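Search this guide Enter keyword Go
Share 17 shares 0 comments

Section 3: Fitting and setting up your Cavent pull-out sorter

Time to get it into the cupboard! This section covers the standard Cavent with two bins and a wrapper tray, fitted to the floor of a base cupboard with Nekia soft-close runners. If you bought the door-mounted kit, do steps 1 to 9 first and then carry on with Section 4. One person can manage the whole job with a cross-head screwdriver, a pencil and a tape measure, though a second pair of hands is lovely to have at step 6.

3.1 Check your cupboard

1. Empty the cupboard and wipe the floor of it. Old crumbs under a runner will make it squeak for years.

2. Measure the inside width at the front, then at the back, and use the smaller number. The frame needs 288 mm clear. A cupboard sold as 300 mm wide is usually measured on the outside, so please do get the tape out before you open the screw bag.

3. Look for pipes, hinges and the bottom bracket of any shelf. Hinges stick out further than you'd think when the door is only half open.

Note: If your cupboard has a raised lip at the front, fit the four grey spacers from bag B under the runners. They lift everything just enough to clear it. Keep any you don't use, as they also fit the larger Cavent.

Caution: Don't drill through the cupboard floor. The screws supplied are short on purpose. In some kitchens there are cables and pipes in the gap underneath.

3.2 Fit the runners

4. Lay the paper template on the cupboard floor with the arrow pointing at you. Line up the front edge of the template with the front edge of the floor, and tape it down at the corners.

5. Press through the marked circles with a pencil or a bradawl. Take the template away and check that you have a mark for every circle. It's easy to miss the pair at the back.

6. Set the left runner on its marks and put in the front screw, leaving it a little slack. Do the same at the back. Repeat on the right. Now slide both runners out together and look down on them from above: they should stay the same distance apart all the way. Nudge them until they do, then tighten everything.

7. Push the runners in and let go. The Nekia dampers should catch them for the last stretch and draw them home with a soft little sigh. (We never get tired of that.) If one side bangs, see 3.5.

3.3 Add the frame and bins

8. Pull both runners fully out. Lower the frame on to them from above, back end first, until the rear hooks drop into their slots. Press down at the front until you hear two clicks, one each side.

9. Lift gently on the front rail. It shouldn't move. If it does, one of the clips hasn't caught, so take the frame off and start step 8 again.

10. Drop in the large bin at the back and the small bin in front. Together they hold 40 litres, and the small one comes out on its own when you want to carry it to the worktop. We think that's the best thing about the Cavent! You can peel and chop straight into it, then drop it back in its place.

11. Hang the wrapper tray over the rim of the large bin. It can go on the left or the right, and it's worth trying both for a day or two before you settle.

Caution: Keep fingers clear of the back hooks while the frame goes down. Keep small children away from the runners until the frame is on, as the ends are not covered.

3.4 Decide what goes where

Every household does this its own way, and the sorter is happy with whatever you choose. Check your council's list first, as the rules vary from one town to the next. Plenty of people use the large bin for dry recycling and the small one for food scraps. Others give the large one over to general rubbish and keep glass somewhere else entirely, which is sensible if you get through a lot of jars.

The wrapper tray is for the light, fiddly stuff: bread bags, sweet papers, the film off a tray of mushrooms. Packets like these take up a surprising amount of room when they go in with everything else, and they love to spring back open the moment you shut the door.

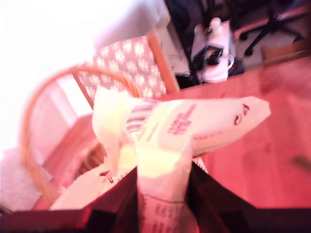

Shake out the crumbs first and give anything greasy a quick rinse. Then flatten it, fold it once and slide it under the tray's spring bar, with the newest at the front. When the bar no longer closes by itself, the tray is full. Lift the whole thing out by its handle and take it to wherever your wrappers are collected.

If you aren't sure whether a wrapper is paper or plastic, try tearing it. Paper tears easily and leaves a furry edge, while plastic film tends to stretch first. Some wrappers are a bit of both, and those are best checked against the council list.

12. Stick the labels from the sheet to the front rim of each bin. Wipe the rim with a dry cloth first and press each label down for a slow count of ten. There are blank ones too, for anything we haven't thought of.

13. Fit a liner if you use one. Tuck the top under the wire hoop and let the hoop fall flat. Any ordinary kitchen liner will do as long as it reaches the bottom of the bin without pulling.

Note: The food bin works well without a liner if you empty it often. In August we'd empty it every evening. A sheet of newspaper in the bottom soaks up drips and slides out cleanly.

3.5 If something isn't right

The sorter rolls open by itself. The cupboard floor slopes forward. Slip a spacer under the front of each runner and try again.

One side bangs when it closes. The damper on that side may still have its transport clip in place. It's a small clear tab near the back of the runner. Pull it straight out towards you.

The frame rubs on the door. Open the door fully before pulling the sorter out. If it still rubs, loosen the runner on the hinge side, move it a touch inwards, and move the other one to match.

The bins rattle. Swap the small bin round so that its handle faces the front.

The wrapper tray won't sit level. Check that a liner isn't bunched up beneath its hooks.

3.6 Spare parts

Bins, trays, label sheets and dampers are all sold separately through Grendside stockists. Have the number from the underside of the front rail ready when you order. The same tray fits every size of Cavent, old and new, so an older sorter can have one as well. Instructions for cleaning the runners are in Section 6.

Was this section useful? Yes 40 No 3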